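Peststead Workstation Owner's Guide
Section 4: Fitting or changing the processor

Of all the jobs in this guide, this is the one people put off the longest, and it's such a satisfying one! There is very little force involved, very few parts, and when the lever clicks home you will feel you really know your machine. Read the section through once before you start, and set aside 30 minutes so that you needn't rush.

This section covers the Xeon E5 boards used in our rebuilt workstations. If you bought your upgrade as a Landico parts kit, the processor comes in a clear tray with a lid. Leave it in the tray until step 6.

What you will need

A cross-head screwdriver, medium
A lint-free cloth
Cleaning alcohol
Thermal paste (the Hakden tube in the kit does several processors)
A small torch
A dish for the screws

CAUTION: Shut the computer down, switch it off at the wall and pull out the mains lead. Hold the power button in for a few seconds afterwards. Touch bare metal on the chassis before you handle any part, and do it again whenever you have walked away and come back.

4.1 Getting to the socket

1. Lay the workstation on its side on a firm table and take off the side panel (see Section 2).

2. Undo the cooler screws a couple of turns each, working corner to corner. Lift the cooler straight up. If it sticks, twist it very gently from side to side until the old paste lets go.

3. Wipe the old paste from the cooler with the cloth and a little alcohol. Let it dry.

4. Press down on the first lever, ease it out from under its catch and raise it. Do the same with the second. They are springy, so keep hold of them all the way up!

5. Lift the metal load plate by its edge and let it swing right back. If you are changing a processor, take the old one out now, holding it by two opposite sides, and put it straight into a spare tray.

Note: Shine the torch across the contacts in the socket. They should make a lovely even pattern. If one looks out of line, stop and write to the Peststead workshop before going further, quoting fault code 1236.

4.2 Placing the processor

6. Take the processor from its tray by the edges, with the printed metal side facing you. Check the number against your order slip.

7. Find the small triangle on one corner of the processor and match it to the mark at the socket. Look for the notches along the sides too. All of them should agree.

8. Hold the processor level just over the socket and lower it straight down. It should drop in under its own weight, and it's a lovely moment when it does. Don't slide it, and don't press on it.

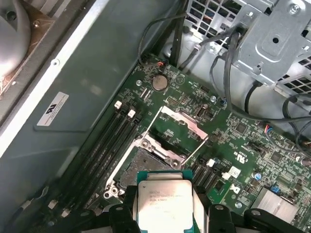
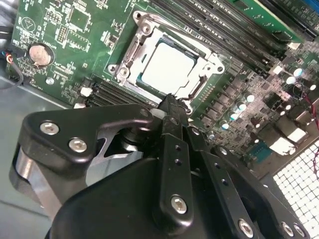
Fig. 4-1. First picture: processor held over the open socket, print side up. Second picture: processor seated, retention frame still open.

CAUTION: If the processor rocks, or one corner sits higher than the others, lift it out and check the triangle again. Closing the plate on a crooked processor will bend the contacts.

4.3 Closing up

9. Swing the load plate down over the processor. The metal top shows through the opening in the middle.

10. Lower the levers in the reverse order and tuck each one under its catch. Expect firm resistance over the last part of the travel. A bit of creaking is normal.

11. Put a pea-sized blob of thermal paste in the centre of the processor. There is no need to spread it.

12. Set the cooler down squarely and start all the screws by hand. Tighten them corner to corner, a little at a time, until they stop. Plug the fan back in.

Note: Keep memory modules in the slots they came from. If you are adding more at the same time, the Miettinen slot chart in Section 5 gives the filling order.

4.4 First start

13. Check for stray screws, refit the panel and connect the mains lead, keyboard and screen.

14. Switch on. The first start can be slow, so give it a good minute before you worry.

15. Open the set-up screen and read the processor name. It should match your order slip. Well done!

If the screen shows message 700, the fan lead is loose or on the wrong header. If it shows 1805, switch off and refit the memory.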